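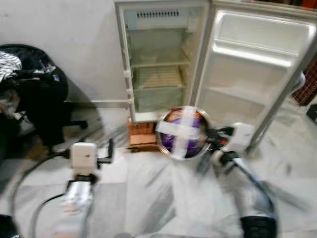
Ferkeo

Ferkeo is a card and dice game for two to six players, played mostly in the river town of Tostanitz and, with different rules and some resentment, in neighboring Marby. It is a banking game: one player holds the bank and the rest try to take it away.

Equipment

A game needs 2 dice, a deck of 32 cards (sevens and up) and a supply of counters. Dried beans are traditional. Most modern sets use plastic chips, which are harder to eat during long rounds.

Play

Each player antes one counter and receives three cards. The banker rolls the dice, and the total sets the "toll" for the round. Players then discard in turn, trying to leave a hand whose value beats the toll without passing double the toll. Face cards count as four, aces as one, and the nine of clubs as whatever its holder can argue for before the banker finishes counting to five.

A player who beats the toll takes a matching stake from the bank. A player who goes over pays the bank twice. Any roll of double ones ends the round at once, and the pot goes to the player on the banker's left, who has usually done nothing to earn it.

The game is over when one player holds 100 counters or when the bank is broken. House rules often allow a broken banker to borrow, and this explains the length of some games.

History

Local tradition dates Ferkeo to 1065, a claim weakened by the fact that playing cards had not reached Europe by then. Supporters reply that the early game used only dice. The earliest written mention is a complaint by an innkeeper named Rothe, undated, concerning a broken bench.

Variants

Marby Ferkeo drops the nine of clubs rule and plays faster. Tostanitz players call it "the short game" and do not mean it kindly. In Blind Ferkeo the toll is rolled after the discards, removing most of the skill and, according to its fans, nothing of value.

Odds

In an analysis of 3017 recorded rounds, Janaka Ekanayake found that the banker held an edge in the standard game, and that the edge grew with the number of players. The Tostanitz club discussed the result at its October meeting and voted to keep playing.

See also

Banking games
Dice games
List of games with disputed rules

Last edited Apr 29, 2025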